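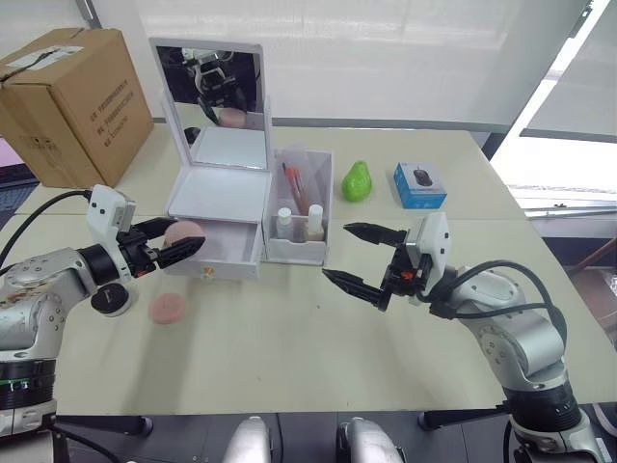

Home > Storage > Drawers & Organizers

Hitalholm Two-Tier Vanity Drawer Unit
by Ekström

In stock. Ships from our Clukness warehouse.
Choose a finish: Chalk / Oat / Fog (Fog is gray. We asked.)

Add to cart
Save for later

Details

Every bathroom counter has a natural resting state, and it is a heap. The Hitalholm gives the heap somewhere to go. A drawer on the bottom, an open tray above it, and a flip-up mirror behind to stop lipsticks from rolling down behind the sink, where you presumably have a collection already.

The drawer pulls all the way out, so you can carry it to the bedroom and forget it there. Dividers are included and can be moved around. Most people arrange them once, with great ceremony, and never touch them again.

Please don't put a damp sponge in a closed drawer. Let it dry on the tray first — you'll thank us around the third day.

Specifications

Width: 16 inches
Depth: 8 inches
Drawers: 1
Feet: rubber, non-marking
Assembly: none, unless you count the dividers
Care: wipe with a soft cloth and mild soap. Nail polish remover will take the finish off faster than it takes off nail polish.

Good to know

The Gendix mirror flips up above the tray and is included, as mirrors seldom are. It does not fit the older three-drawer version.

Customer review

"Bought it for my wife, now keep my razors, two watches and a lot of foreign coins in it. She has ordered her own. The drawer was stiff at first but a little candle wax on the runners fixed that."
Oisín Breathnach

Returns

Send it back within a month of delivery. Empty the drawer first — we still have someone's tweezers from June.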